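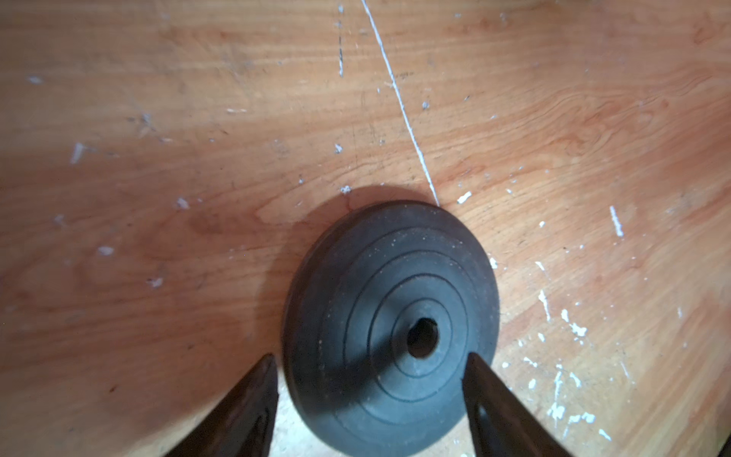

Wrist camera view of the disc, with a finger on either side

Fevville Bench Help > Robots and Motion > Faults

Gripper goes limp while closing on a heavy round base. Supply, motor, or me?

Asked by murnthorpe_bench, August

I have two small arms facing each other across a wooden table, each with a two-finger Majali gripper, both run from one Dusa controller. The job is to pinch the edge of a heavy round stand base and slide it a hand's width to the left. My nephew can do this. The right arm could do it too until last month.

What happens now: the fingers come down on either side of the base, start to close, and at the point where they should be squeezing, the whole right arm loses torque. The shoulder goes first, so the arm sits down on the table with all the dignity of a man missing a chair. The Dusa log says "bus low, joint 2" and then nothing, because the log apparently faints as well. Left arm stays up and watches.

Things I've done:
Swapped the gripper cable for a new one. Same.
Set the close timeout to 2000 ms in case it was giving up early. Same, only later.
Ran the gripper on nothing at all, 50 cycles. Perfect every time, the little show-off.
Read the motor temperature after a fault. Not warm enough to mention.
Moved the base closer to the arm. Better for one afternoon, then same.

The supply is a 12 volt brick. I'd like to know what's wrong before I buy a second gripper, which is what I usually do when I don't know what's wrong.

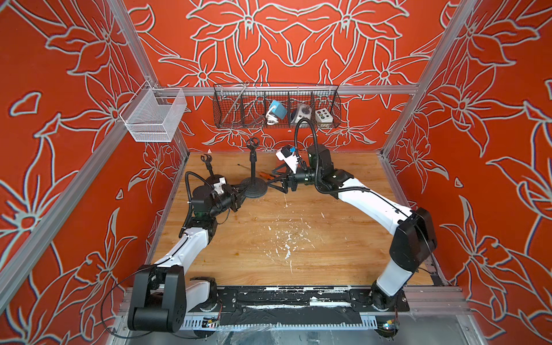 Does the arm fault if it holds the same pose with the gripper open?

It holds that pose for as long as I've had patience to watch. The fault only comes when the fingers are closing against something.

2 answers

Answered by Fatemeh Zamani (accepted)

Your gripper is probably fine. Leave the wallet where it is.

"Bus low" on a Dusa means the voltage at that joint fell under the cutoff, and joint 2 is your shoulder, which is holding up everything else. Closing on nothing takes very little current. Closing on something heavy stalls the finger motor, and a stalled motor pulls as much as it is allowed to. If the shoulder is already working hard at full reach, the two together drag the bus down, and the shoulder is the one that notices. That also fits your good afternoon with the base moved in closer.

Put a meter on the power connector at the right arm's base, not at the brick, and have somebody call out the reading while the gripper closes. The default cutoff is 11 volts. If the brick end stays steady and the arm end sags, you are losing it in the wire or a connector. If both sag, the brick is too small or too old.

Check the screw terminals first. Power off, brick unplugged, tug each wire. I had one that looked beautiful and was being held in by its insulation.

Then lower the gripper's current limit. You're sliding a round base across a table and you don't need to leave fingerprints in it.

Please don't lower the cutoff to make the message go away. I have seen someone set it to 9. The arm stayed up a little longer and then came down from higher.

Until it's sorted, run at low speed and keep hands out from under the arm. Losing torque means no brake on these. The stop button won't hold it up either, as it drops the same power you're already losing.

Answered by gantry_dad

Mine did this and it was the gripper. Replaced it, fine ever since. Might also be firmware. Did you update the firmware?

Comments

murnthorpe_bench: Metered it. Brick end doesn't move, arm end falls to just under 11 as the fingers load up. One of the terminal screws took most of a turn. I'd like to say I had checked that already, and in my original draft I did say so.

Fatemeh Zamani: Good. Do the left arm's terminals too while the screwdriver is out. And did you turn the current limit down?

murnthorpe_bench: Down, yes. It slid the base over this morning without lying down. I've only run it a handful of times, so I'm leaving the speed low for now.

gantry_dad: still think you should update the firmware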